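Dretura Collection Guide
Section 4. Recording demonstrations in the simulated kitchen (sink station) 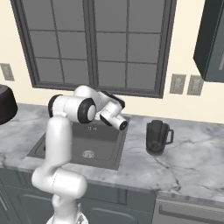 Read section 3 first if the teleop link isn't up yet. Everything below assumes you can already move the arm and the gripper opens and closes when you tell it to.

What you are making: a set of demos for one task. One set is 36 kept episodes. Of those, 28 go to training and the rest get held back for checking. Don't pick which ones are held back, the Tabrizi script does the split.

4.1 Before you record

1. Start Tabrizi, load the sink station. Wait for the scene to finish loading. Outlets and cabinet handles show up last on slow machines.
2. Pick your task from the task list. One task per session. No mixing.
3. Type your operator name. Same spelling every time — "esben" and "Esben D" end up as two operators and then somebody has to merge them by hand.
4. Press Reset. Arm goes to its start pose, gripper open, nothing held.
5. Check the camera view. You want to see the gripper and the inside of the basin both. The arm's own links will hide some of the basin on the left, normal, but if you can't see the drain, move the view before you start and not during.
6. Do 3 practice runs with recording off. Really do them. The first few from any operator are jerky and they drag the whole set down.

Note: the view is saved with the set. Change it halfway and you start a new set.

4.2 Recording an episode

1. Press Reset.
2. Press Record. Wait for the tone.
3. Hold still for one second. The trimmer looks for this pause and if its missing it cuts into your first move.
4. Do the task. Steady speed. Slow down near the counter and the rim of the sink.
5. Finish the task, open the gripper, back away from the object.
6. Hold still again, one second. Press Stop.
7. Mark it: Keep, Fail or Junk.

Keep = task done, clean. Fail = honest try, task not done. Junk = link dropped, wrong task, phone rang, etc.

Fails are saved to a separate folder. Don't delete them, the Favitz reviewers use them. They don't count toward your 36.

CAUTION: do not press Reset while Record is on. The file closes with no end marker and the uploader will choke on it. If you did it anyway, see 4.5.

4.3 Varying the start

The learner copies what it sees. Same start, same path every time and you get a policy that only works from there. So:

- Turn on Shuffle in the station menu. It shifts the task object a little on each Reset.
- Come at the object from different sides when there's room.
- Leave in small corrections. Missed the grasp and got it on the second go? Keep. Those are useful.
- Don't leave in long pauses while you think. Junk it and go agian.

Blender jar tasks: the jar has a squared handle. Grasp by the handle or by the body, whichever the task card says, and stay with that for the whole set. Watch your elbow over the counter, easy to forget it when you're staring at the gripper.

CAUTION: contact with the countertop is soft in simulation. The arm will push into the marble a little and nothing stops you. On real hardware that's a damaged gripper. Any episode with a hard push gets marked Junk, even if the task got done.

4.4 Checking and uploading

1. After every 15 episodes, stop and play back the last one. Look for stutter in the wrist. Stutter means the link is dropping packets — restart the link, not the station.
2. At 36 kept, press Close Set.
3. Run Check. Green, go on. Yellow, read the list, mostly missing pauses. Red, don't upload.
4. Upload to the Vestbridge share, folder named task_operator_month, e.g. jarlift_esben_april.
5. Leave the local copy where it is untill Check shows Received.

4.5 If something goes wrong

No tone on Record: disk is full or the set is already closed. Check disk first.

Gripper lags behind your hand: lower the view quality. Don't try to compensate by moving ahead, it shows in the data.

Reset pressed while recording: quit Tabrizi, open the session folder, move the newest file to Broken, restart. Everything before it is fine.

Check is red and the list is empty: known bug, send the session log to Esben Dalsgaard and keep the set closed. Don't re-record yet.

Next: section 5, labeling and notes.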